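4. Comparing Two Hand-Held Grippers on Packaged Snacks

4.1 Motivation and hardware

Small packaged snacks are a wonderful stress test for a gripper. They are light, they crinkle, they change shape the moment a finger touches them, and the same bag can be stiff with air at one end and completely flat at the other. We came to them after our earlier trials with rigid blocks (Section 3), where the two grippers in this study could hardly be told apart. With snack bags the differences came out on the very first afternoon, and we have been hooked on them ever since.

The two grippers are the Rilau and the Floseck. Both are hand-held, both have two jaws that close toward each other, and both carry a camera that looks out past the fingertips. The Rilau moves its jaws on a linkage, so the pads swing slightly as they close. The Floseck slides its jaws along a straight rail, so the pads stay parallel all the way in. We had no strong favorite at the start. On paper, the straight motion of the Floseck should make it easier to predict where the pads will land, and the swing of the Rilau should help it reach under a soft edge. Both guesses held up in part, and the places where they failed taught us the most.

4.2 Procedure

The task was a simple one: pick a package out of an open box, set it down on the table beside the box, and go back for the next. An operator held the gripper and worked at a comfortable pace. We logged the camera stream and the jaw opening with Trotix, our recording software, and collected 3000 picks with each gripper, switching from one to the other every 10 picks so that a tired operator would not count against either side. The contents of the box were shuffled by hand at each switch. Most sessions ran in the evening, when we had the room to ourselves and could work without a break.

A pick was scored as a success if the package left the box and came to rest on the table with no second grasp. We scored a pick as a slip if the package left the pads at any point above the box, and as a miss if the pads closed without holding anything. A grasp that lifted two packages together was kept in a class of its own, and we return to it in Section 4.4.

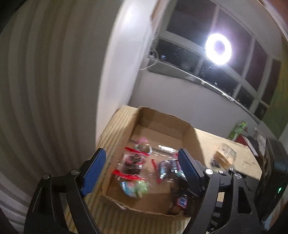
Figure 4. View from the camera on the hand-held gripper, with the open cardboard box between the jaws.

4.3 What the camera has to cope with

Choosing a camera setup turned out to matter nearly as much as choosing a gripper, and we were delighted by how much could be learned from the raw stream before any model was trained on it. The first lesson concerns coverage. A wide view keeps both fingertips and the whole working area in sight, which is a great help when the operator's wrist rolls during an approach, but it also brings in plenty that has nothing to do with the grasp. In Figure 4 the most intense light lies over the dark window, well away from the box, and the clear wrapping inside the box throws back bright patches of its own. With automatic exposure, highlights like these can pull the setting up and down as the hand moves. We therefore compared automatic exposure with a fixed setting on both grippers. The fixed setting gave steadier color on the pads and packages, and we used it for all the training runs reported in Section 5.

The second lesson is about blur. Figure 4 shows how softened the packages can be, to the point where most of the print on them cannot be read. Our first labeling plan relied on reading product names, and we dropped it after looking through a few recordings. Labels based on color and wrapper type proved far more robust. The blue pads, by contrast, stand out well against brown cardboard, and we found them an excellent reference for estimating the jaw opening from the picture alone.

4.4 Results by package type

The Rilau was the better gripper on flat bags lying against the floor of the box. Its pads could be worked under a loose seam with a small turn of the wrist, and operators picked up the trick quickly. The Floseck did better on stiff, air-filled bags and on anything standing upright, where its parallel closing left the package centered between the pads. Double picks were more common with the Rilau, almost always when one thin wrapper lay over another.

Packages close to a wall were hard for both. The outer finger needs room to come down, and cardboard gives way when pushed, so a grasp that begins well can end with the wall pinched along with the bag. We tried the Hunt controller, which eases off the closing force when the jaw slows early, and it reduced these pinches on both grippers. We are eager to test it next with softer pads and a deeper box.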